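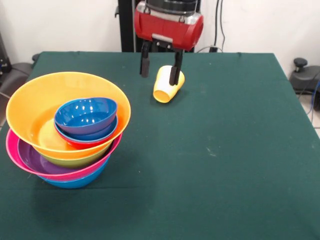

I think most households would be better off with plastic bowls in bright colours, piled up badly, than with the matching set they are saving for. I have held this view for years and I have finally been asked to write it down, by a brother-in-law who is tired of hearing it.

When we moved into the house on Tomoana Road we had two sets of bowls. One was a wedding present, white stoneware, six of each size, the sort that chips if it touches the tap. The other was a bag of plastic ones from a closing-down sale in Skindell. They cost me less than a loaf of bread each and none of them was meant to go with any other. The stoneware was for every day and the plastic was for the garden. Within a year it had gone the other way round, and it has stayed that way.

The main argument for plastic is weight. A large stoneware mixing bowl is a heavy thing before you put anything in it. With dough in it, it is a two-handed job, and with soapy hands it is a job for somebody who is paying attention. A plastic bowl of the same size can be lifted off a high shelf by a child of seven. My daughter started laying the table at about the time we changed over, and I don't believe that was chance. She could reach them and carry them and I had stopped shouting "careful" from the other end of the kitchen.

Then there is colour, which people are snobbish about. I have been told more than once that a kitchen full of coloured plastic looks like a nursery. It may do. But colour is useful. In our house the red one is for eggs, the big orange one is for salad and for crisps at parties, and the green one is for peelings. Ask anyone to pass you the medium white bowl and they will hold up three in turn while your sauce catches. Ask for the green one and you get the green one. Cups are the same. If four children are at the table and each has a different colour, you will be spared one argument out of the many that are coming.

The part of my case that annoys people is the stacking. There is a right way to stack bowls, and any catalogue will show you it: largest at the bottom, smallest at the top, each one sitting down inside the next so that the whole lot takes up no more room than the biggest. I can see that it is neat. I have also noticed that it is never how bowls are stacked in a house where people cook. They are stacked in the order they were dried. A wide one goes on top of a narrower one and sticks out all round like a hat, two little ones get dropped inside it, and the pile leans.

I used to put this right. I would come down in the evening, take the pile apart and build it again properly, and by breakfast it would be wrong. I kept this up for longer than I like to admit. Then one winter I had a bad shoulder and left it alone, and I learned that a leaning pile of plastic bowls will stand for weeks. When it does fall over, you pick it up. Try that with stoneware.

A proper nest also has a fault that the catalogues keep quiet about. The bowl you want is always underneath or inside something. The big bowl at the bottom is the one we use most, and in a correct stack you must lift out every other bowl to get it. In a wrong stack the big one is often near the top, because it was used last and dried last, and so it is the first to hand when you want it again. The pile sorts itself by use. I would not call this a system, but it saves me more time than the systems I have paid for.

I did pay for some. There was a wire rack with upright slots, which held plates well and bowls not at all. There was a drawer divider made of pegs. There was a storage set called Tranari, sold as a complete answer to the kitchen cupboard, with lids that fitted only one way round, and I gave it to the church hall with 20 lids and no great regret. Each of these asked everybody in the house to learn something. A pile asks nothing.

I should be fair to the other side. Plastic stains. Curry will turn a pale bowl yellow and it will stay yellow. It scratches if you go at it with a fork or a whisk, and a badly scratched bowl ought to be thrown out, which is a waste. It holds on to grease, so it needs hotter water than you think. Cheap ones go soft and out of shape in the bottom of a dishwasher. And there is the larger question of whether any of us should be buying plastic. My answer is that I bought mine once and have not bought any since, and that a cupboard of stoneware replaced piece by piece is not free either. Buy second-hand if you can. Charity shops are full of them, usually at the back under the jigsaws.

Plastic cups I will defend less warmly. They are light, and an empty one goes over if you brush it with a sleeve. A full one goes over nearly as easily. I still prefer them for children, as there is only the juice to mop up, but I drink my own tea from china and would not want anyone to think otherwise.

One practical thing, if you are persuaded. Put a cloth on the table before you put the bowls on it. We use a dark green one that does not show much. Plastic slides on a bare polished top, and it makes a clatter that carries upstairs. On cloth it stays where it is left and makes hardly any noise – worth having at six in the morning.

The stoneware is still in the house. It comes out at Christmas and for my mother, and there are four of the large ones left.

Comments (4)

Skelletero
Agree on the colours, can't agree on the stacking. Big at the bottom. My other half does it your way and I get a bowl on the foot every time I open the cupboard.

Warrick Kerslake
What do you do about the smell? Ours hold on to onion whatever I wash them in.

Mags in the valley
Warrick, bicarb and warm water, leave overnight. Works on lids too.

pottingshed2
We had coloured bowls when I was small and I still think of blue as the custard one.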